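Teaching by hand: how the Modesar project collects its folding sessions

The Modesar project began in February with a plain aim: to teach a two-armed machine to fold clothing by having a person guide it through the task. Kenta Yokoyama, who leads the demonstration work, spoke to us about what that involves from one session to the next.

Operators at Modesar work by remote control. Each holds a pair of handles, and the arms follow. "A new operator tends to move as if the cloth were in their own hands," Mr Yokoyama said. "They have no feeling in the fingertips, so they pull too far. We ask them to slow down and look at the hem."

Training for the role takes four half-day sittings. The first is spent entirely on picking up a corner and putting it down again.

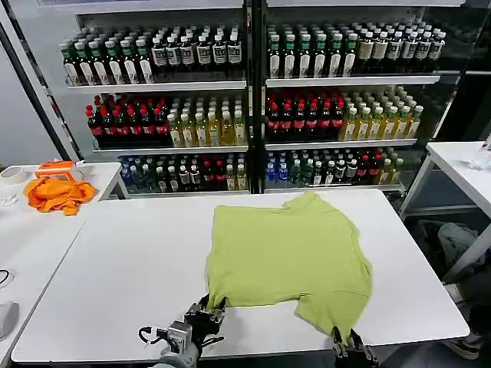
A T-shirt held by the two grippers
Folding session, Modesar

Shirts are laid out flat on a white table before the arms take hold of the near edge. Mr Yokoyama considers this grip the most important moment of the exercise. "If the two fingers close on a single layer when the operator wanted both, the whole fold is wrong, and we would prefer to stop there and start again."

The project has so far kept 247 recordings out of some 300 made. Those set aside are stored separately under the name Gakmont and are reviewed each month. Asked whether mistakes should be removed altogether, he was cautious. "A recording in which the operator drops a sleeve and picks it up again is useful to us. One in which the operator was tired is less so. It is not always easy to tell them apart."

Sessions are limited to two hours for that reason. Operators also write a short note after each one, a practice taken over from Imai, the earlier study on which Modesar is based.

The team will next turn to towels and trousers. Mr Yokoyama expects trousers to be harder. "The legs are long and they swing. We have tried it by remote control only a few times, and I would not yet show you the results."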